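Hundovden Project -- Progress Report to the Friesen Fund
Software work package: tracking, alignment and replay
April 14, 2023

The last report ended with a promise that the tracking software would be finished by the end of March. It was not finished by the end of March. It runs, people use it, and it produces files that look right when you open them. I would not call that finished, and I would ask the fund not to let anyone else call it that either until the checks described further down have been run by somebody who did not write the code.

To recap for those on the panel who joined since the last round: the money pays for the software that turns hand-held gripper recordings into something a robot arm can be asked to repeat. Usaler is our own pipeline. It takes in the video, finds the marker cubes, works out where each gripper was, lines up the different cameras in time and writes out a path. Prindov is the motion planner we were told to use at the proposal stage, and it takes the path from Usaler and decides how an arm would follow it. We did not pick Prindov. I have tried to be fair to it.

What we said we would do this period

The plan had three items. One was to make the marker tracking hold up in a large, bright, busy room, since all our earlier tests were done in a small one with the blinds down. The next was to get the clocks on the cameras to agree. The last was to replay recorded paths on the arm without a person editing them first.

The first is mostly done. The second is done on paper. The third is not done, and I think the way it was written in the plan was too hopeful from the start.

Tracking

The big room is a hard place to track things in. There is daylight through the tall windows, there are ceiling lights at several heights, there are railings along the upper level, and people walk through the background. Railings are a real nuisance for a detector that is looking for dark and light edges in a tidy arrangement. An early build of Usaler would now and then decide it had found a marker up on the mezzanine, and would then report with full confidence that a gripper had jumped across the building and come back.
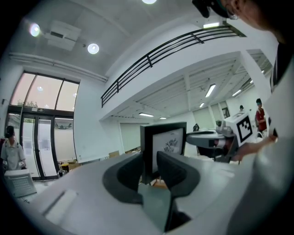 View from the camera on one hand-held gripper, with a second gripper and its marker cube at right.

We fixed the jumping with a very plain rule. If a cube would have to move faster than a human arm can move, the reading is thrown out. I mention this because a more elaborate fix was proposed, with a learned filter, and it took up a good part of the period before we dropped it. The learned filter was better on the clips it was tuned on and no better on the others. I'd rather have the dull rule, which anyone can read and argue with.

What the rule does not catch is slow drift. When only one face of a cube is in view and the face is at a steep angle, the pose can slide a little in each reading without ever breaking the speed limit. The path comes out smooth and wrong. Smooth and wrong is worse than jumpy, in my view, as a jumpy path gets noticed. We now log how many faces were visible for each reading, and the path file carries that along, but Prindov ignores the extra column. It has been asked not to. The answer so far is that it is on the list.

I should also say that our tracking score went up this period partly because we changed how we score it. The old score counted a dropped reading as a failure. The new one does not count it at all. There is an argument for the new way and I can make it if asked, but the number in the last report and the number in the slides shown to the panel are not the same kind of number, and the line between them on the chart should not have been drawn.

Clocks

Every camera has its own idea of what time it is. The grippers have cameras, the person wearing the rig has a camera, and they start when they start. If two of them disagree, then the hand closes in one view before it gets to the object in another, and whatever learns from that will learn to close early.

Our worst measured gap was about 90 milliseconds. That sounds small. Move your hand across a table at a normal pace and think how far it goes in that time, and then think about picking up something thin and flat that is lying on a mat.

The new alignment step matches the motion of a cube as seen from outside with the motion felt by the gripper itself. It brings the gap down well below one video frame on our test clips. That is the claim, and I believe it for the test clips. They were made by waving the grippers hard at the start, which gives the alignment step lots to hold on to. In ordinary work people forget to wave, or they give it a lazy little shake, and then the step has to find its match in slow, careful motion. It always returns an answer. It does not say how sure it is. I have asked for a confidence figure to be added before any more features go in, and I would like the fund's backing on that, because features are more fun to build and they tend to win.

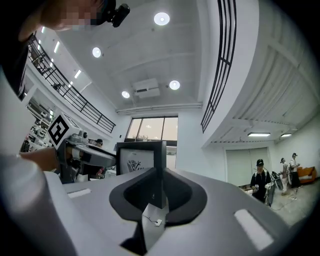

A related problem is which camera is allowed to be right. At present the software trusts whichever stream arrived first, for no reason that I could find in the notes. It was probably a shortcut in the first version and then it stayed. We have a branch that picks the stream with the fewest dropped frames, and it behaves better, though it has not been tried on recordings where several people are at work close to one another. With more than one pair of grippers in the same room the cubes need to be told apart, and Usaler does this from the marker patterns. Fine, as long as the list of which pattern belongs to which gripper is kept up to date. It is kept in a text file. It has been wrong twice.

Replay

Now the weak part. We recorded 18 sessions that we judged clean enough to send through the whole chain, from raw video to a planned arm path, with no hand editing allowed. Of those, two came out the other end as something we were willing to run. The rest failed at the planner, and mostly for one cause: a person's wrist goes places that the arm's wrist cannot. Prindov then either refuses the path or, worse, finds a detour that is legal for the arm and silly for the task.

The reply from the Prindov side is that the recordings are bad. Some are. But a planner that only likes recordings made by people who already move like robot arms is of limited use to us, and the whole point of using hand-held grippers was that ordinary people could just do the job with their own hands. I don't accept that the fault is all on one side, and I would ask the panel to be careful with the phrase "data quality issue" when it turns up in the partner report. It is doing a lot of work.

We have tried showing the wearer a live warning when a pose goes out of the arm's reach. It helps a bit. It also makes people slow and stiff, and they begin to watch for the warning and stop watching the object. I am not convinced it should be on by default. A gentler idea is to check reach after the session and mark the bad stretches so they can be left out. That is duller, and it's what I would do.

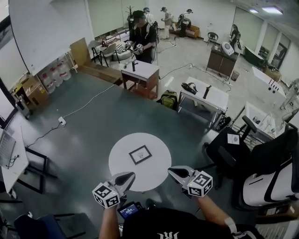 Two-handed tasks add one more layer. The planner handles each arm by itself and only later asks whether they would hit each other. For tasks where the hands stay well apart this is fine. For anything where both hands come to the same small thing on a table, it plans two good paths that cannot both happen. A joint planning mode was promised for this period. We got a flag in the settings with that name, and turning it on changed nothing we could measure.

What we spent time on that was not in the plan

The viewer. People wanted a way to scrub through all the camera streams side by side with the gripper paths drawn on top, and somebody built one over a few evenings. It is by a wide margin the most useful thing made this period. Most of the faults listed in this report were found by looking at it. It has no tests and no documentation and it falls over on long files. I would like to move some of the hours set aside for the learned filter over to it.

Next period

Add the confidence figure to alignment. Move the gripper list out of the text file. Go back to the old tracking score, or report both. Have somebody outside the team rerun the clean sessions from raw files using only the written instructions. Get a straight yes or no from Prindov about joint planning, in writing, before we record any more two-handed work.

I have not put a finish date on the replay item. I was asked for one, and any date I gave would be a guess.

Comments

Thanks for putting the score change in plain words. I sat through the slides and did come away thinking the line was real. Could both numbers go in the next one please?

We had the same drift with single-face views. Tilting the cube a little on its mount helped us more than any code did. Might be worth an afternoon before you write another filter.

A bit hard on the planner, I thought. It was never sold as something that takes raw human motion. But yes, the flag should do something or be taken out.

Is the viewer going to be shared? I'd use it even if it crashes.

Contact: Hundovden Project office | Copyright 2023 Hundovden Project | Back to top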